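Robot Software Studio
Week 9 handout: Grasp proposals from the wrist view
Course lead: Delia Ilie

Welcome back! Last week we got the Ostby planner moving the arm between fixed poses. This week is my favorite one, where the arm starts choosing its own targets. By the end of the lab your node should take one wrist image, propose a grasp, score it, and either hand it to the planner or refuse it. A clean refusal earns full marks in this lab, so please don't tune your thresholds until everything passes.

Before lab
Read chapter 11 of the course reader, up to the part on antipodal grasps. Pull the Week 9 branch and run the self-test. If it complains about a missing calibration file, copy the one from Week 8. The format hasn't changed.

The pipeline
Your code sits between two pieces you already have. Emau gives you masks, one per thing it thinks it sees. Ostby takes a target pose and a list of keep-out shapes. What goes on in between is yours, and it comes down to geometry.

Step 1. Throw away the gripper
The fingers show up in every wrist image, and a segmenter will happily label them as objects. Load the finger mask for the current opening width and subtract it before you do anything else. Grow the mask by 2 pixels first. Groups who skip the growing step get a thin sliver of "object" along each fingertip, and then they spend an hour chasing a grasp on their own hand.

Step 2. Find the support surface
Fit a plane to the largest flat patch near the center of the view. Use 1000 RANSAC iterations to start with – it's plenty, and it runs fast on the lab machines. Check the plane normal against gravity from the arm's joint state. A pale floor and a pale tabletop can look almost the same in color, so lean on depth to split them.

Step 3. Pick the long axis
Run PCA on the mask pixels after you project them onto the plane. For a boxy object the first component is the long side, and you want the fingers to close across it. Watch out for straps, cords and tags! They belong to the object but they drag the axis sideways. Erode the mask, keep the biggest blob, and compute the axis on that. Then put the strap back in as a "do not pinch" region.

Step 4. Check the approach
Sweep both fingers down the approach line and test for contact with everything that isn't the target. Soft furniture is the tricky case here, as its depth edges come out fuzzy. Pad it generously.

Worked case: frame 292
Try this one on paper before you run your node. Mark the target and its long axis, keep the wrist strap out of the pinch region, and decide how much room the right finger has next to the sofa armrest.

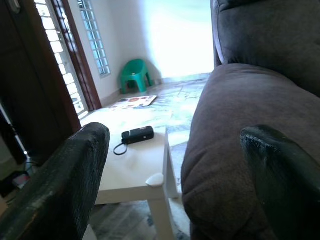
What to turn in
Your node, a log from the worked case, and one paragraph on a grasp your scorer refused. Tell me which check stopped it and whether you agree with the check. Send questions to the Msimang channel, and please paste the full log, including the boring lines at the top.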